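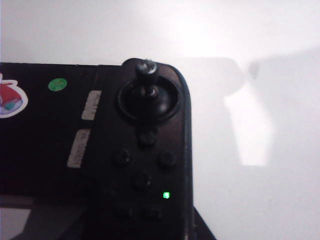

Hernley Games Library, minutes of the monthly get-together, April 2025

Simão Peixoto opened with a warm welcome and a rather long thank-you to everybody who brought snacks (the cheese rolls went fast!). Minutes of the last meeting were agreed.

Handhelds: Rodrigo Barreto went through the lending shelf and reported 13 handhelds out on loan, with 4 waiting for new thumbsticks. We talked for quite a while about whether to buy the parts from Bitora or try Rocha again, and settled on Bitora, up to $348. Simão would dearly like chargers returned with the consoles, please.

Summer play day: moved to August, in the big room. Rodrigo will ask about extra tables.

Any other business: the spare carry cases are still looking for a home.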